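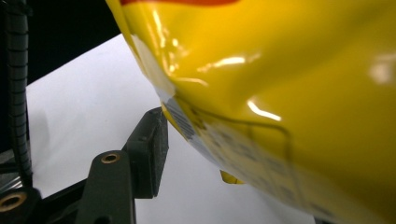 Which scanner do I need for the yellow bags at the Millport store room?
Use any of the hand scanners at station 2. The model makes no difference to this fault, and the settings below apply to all of them.

Ticket 1279
Subject: Yellow bags (item 215) scan slowly or not at all at goods-in
Site: Millport store room
Opened by: Vega Barroso
Status: Closed, with one follow-up
Software: Drusis stock, receiving screen

Problem as reported

The yellow snack bags from Rurkham do not scan reliably when they are booked in. The scanner lights up, gives no beep, and the receiving screen stays on the previous line. After several tries it sometimes reads. Other goods at the same station scan normally, including the Frandsen boxes that come in on the same delivery.

It started in November when we changed over from the cardboard outer with a code on the end flap to loose bags in a tote. Before that, nobody had to scan a bag at goods-in. We scanned the outer and typed the quantity.

The workaround so far has been to type the item number by hand. That works, but twice the wrong item was booked in and had to be reversed by the evening shift.

Log

9:10 – Ticket picked up. Asked the site to confirm whether the fault follows the scanner or the bag. Asked them to try a Rurkham bag on the scanner at the packing bench.

9:45 – Site confirms same result at the packing bench. Frandsen box scans on both. Fault follows the bag.

9:50 – Checked item 215 in Drusis. The code on the item record matches the code sent by Rurkham. Item is active, unit is "each", no duplicate record. Typing the full code from the keypad brings up the right item straight away, so the record is fine.

10:20 – Asked the site how the bag is held when it is scanned. They leave it lying in the tote and point the scanner down at it. The ceiling light is directly over the tote.

10:30 – Two things looked likely at this point. The film is shiny, and with the light overhead the scanner can be reading glare off it. The other is that the film creases, and where it bends across the bars they are no longer evenly spaced. Either one is enough to stop a read. Both together would explain why it works now and then with no pattern anyone can see.

10:55 – Asked for a bag to be tried flat on the bench, away from the overhead light, with the film pulled smooth by hand on each side of the code. Read first time. Let go of the film, no read. Pulled it smooth again, read.

11:15 – Tried again under the overhead light with the film held smooth. Reads, but only with the scanner tilted. Pointed straight down it fails. Tilted to one side it is fine.

11:20 – Site asked whether wiping the bags would help. Tried it on a few with a dry cloth. No change. Please don't spend time on this.

11:40 – Changed the scanner setting at station 2 from "fast" to "careful". In Drusis this is under Devices, Scanner, Read mode. It gives the scanner longer before it gives up. Small improvement on creased bags, no improvement at all on glare. Left it on.

Notes on finding the code

New people on the bench have been scanning the wrong part of the bag. The code is on the side, near the lower corner, next to the panel of small print. It does not run straight along the bag, so lining the scanner up with the edge of the bag will put the beam across it at a slant. Turn the bag until the beam crosses all of the bars.

If the code has rolled under the bag, pick the bag up and turn it over. Scanning through a fold will not work however many times you try. Do not press the middle of the bag down to flatten it. It pushes the air to the sides and the film around the code goes tight in one place and wrinkles in another, and the contents get crushed as well. Two fingers, one on each side of the code, pulling gently apart, is enough. 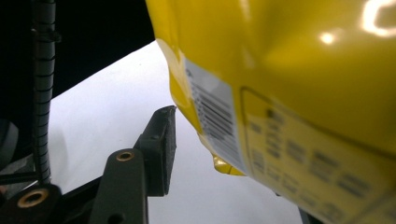 Vega Barroso asked if the bags could be booked in by tote, so that one good scan would cover the lot and the rest could go straight to shelf 525. The bench is busy in the mornings, and holding every bag smooth takes longer than typing did.

13:05 – Agreed, with a condition. Drusis allows scan-and-quantity for item 215 as long as the whole tote is one flavor. Rurkham uses the same yellow film across the range, so check the name on the front of each bag before entering a quantity. If a tote is mixed, sort it first or scan each bag.

13:20 – Switched on scan-and-quantity for item 215 at Millport only. Tested with one tote. Quantity posted correctly, stock moved to 525, label printed.

13:30 – Printed a code card for item 215 and had it taped up at the bench. It can be scanned in place of a bag when a bag won't read. Same rule about checking the flavor. The card has to be thrown away if Rurkham changes the code.

14:40 – Site reports the afternoon delivery booked in with no hand typing. A couple of bags needed a second go.

Resolution

Cause: creased, reflective film over the code, made worse by the light above the tote. No fault with the scanners or the item record.

Fix: bag on the bench and out from under the light, film held smooth, scanner tilted. Read mode set to "careful". Scan-and-quantity on for single-flavor totes.

Follow-up: purchasing to ask Rurkham whether the cardboard outer can come back, or whether they can send a tote label. No answer yet. If a tote label is agreed, reopen 1279 and do not start a new ticket, as the item settings will need to be changed back.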